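Bimanual tabletop kit for a kitchen sorting bench: is the Grultska package suitable for mixed utensils?

Posted in: Equipment and Suppliers > Research and Teaching Labs

Wenjie Yin

Our department is reviewing proposals for a two-arm tabletop station to be used in a teaching laboratory. The leading proposal comes from Grultska, which offers a complete package: two arms, two parallel-jaw grippers, the aluminum frame, an overhead camera, and a software license for one year. A competing quotation from Pullama covers the arms and grippers only and leaves the frame and the cameras to the buyer.

The intended work is household sorting. Students will program the station to pick spoons, forks, small packets and spice containers from a tabletop and place them in plastic trays, bins and baskets. Our purchasing office requires a written statement that the equipment is suited to this work, and the vendor's own literature speaks mainly of boxes and blocks. 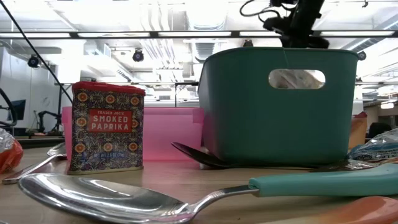 The specific points on which I would welcome comment are as follows. First, whether a parallel-jaw gripper of this class can take a flat spoon from a bare tabletop with acceptable reliability. Second, whether shiny metal surfaces cause difficulty for the camera software under ordinary ceiling lighting. Third, whether the one-year license is adequate for a teaching program, or whether the longer term should be negotiated at the outset.

I should add that the station would be shared by two courses and would be in use most afternoons. We have one technician, whose time is limited. Installation is included in the Grultska price but training is quoted separately, and the proposal does not say how long the training lasts.

Any account from an institution that has used this package, or has compared it with the Pullama arms, would be appreciated.

Yichen Feng

Our laboratory has operated the Grultska package for two terms, and I was responsible for the acceptance tests. I will take your points in order.

On the matter of spoons: the gripper will perform the task, but the result depends heavily on which part of the spoon it is asked to hold. A spoon with a thick plastic handle presents a reasonable edge to the fingers. A thin metal handle lying flat on wood does not. In our acceptance tests we ran 215 attempts with mixed utensils and recorded 54 failures. Most of these occurred with plain metal spoons, where the fingertips touched the table before they closed on the handle. After we fitted the narrow fingertips, which are sold as an accessory, the failures on that group became uncommon. I would ask the vendor to include the narrow fingertips in the base price. They agreed to this in our case after one letter.
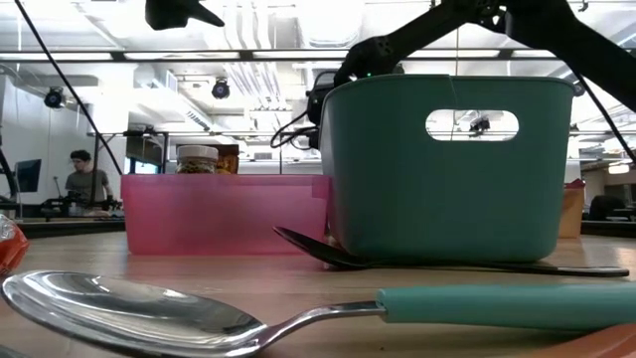
Baskets and deep bins require separate attention. The standard motion planner treats a container as a solid block unless its opening has been defined, and the arm will then stop above the rim and release from too great a height. The opening can be entered by hand in the setup screen. It takes 10 minutes for each new container, and your technician should be prepared to do this whenever a course introduces a different one. Shallow trays gave us no trouble.

On shiny surfaces: yes, there is some difficulty. Polished metal reflects the ceiling lights, and the depth readings over the bowl of a spoon are poor. The color image is largely sufficient to locate the handle, and the software permits you to favor it over depth. This option is switched off when the station is delivered. I recommend that you turn it on before any testing and that you note the setting in your records – we lost the better part of a month before learning of it.

With regard to the license, one year was not adequate for us. The renewal notice arrived in December, in the middle of examinations, and the station could not run saved programs until the renewal had been processed. I would request a three-year term, or at the least a written assurance that saved programs will continue to run after the license lapses.

Training was one day for up to 5 persons. The morning was given to safety and homing the arms, and the afternoon to writing a simple pick-and-place program. It was competently delivered. It did not address two-arm coordination, in which one arm must wait while the other is working over the same tray, and our students found that part of the manual hard to follow.

I have no direct experience with the Pullama arms and cannot offer a comparison. I would observe only that building a frame and mounting cameras in-house is a larger undertaking than it appears on a quotation, particularly with a single technician.

On balance I would recommend the package for the use you describe, subject to the fingertips and the license term being settled in writing before the order is placed.

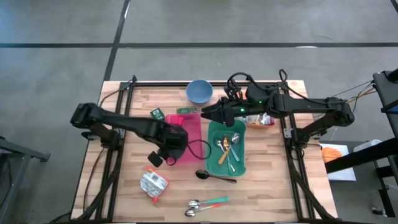

Ornberg

I would not sign for Grultska until you have seen it run with your own utensils. We asked for this and the vendor brought a demonstration unit for an afternoon at no charge. It handled the packets well and the forks less well.

We bought the Pullama arms in the end. The grippers are a little stronger and there is no annual license. The frame was our own work and took longer than planned.

Qin

Please confirm the voltage and the table load with your building office. Both are listed on the last page of the proposal.

Wenjie Yin

Thank you to all who replied. I have written to Grultska requesting the narrow fingertips, a three-year license and an on-site demonstration using our own spoons and trays. The building office has the last page of the proposal and is reviewing the table load. I will add the vendor's response to this page when it is received.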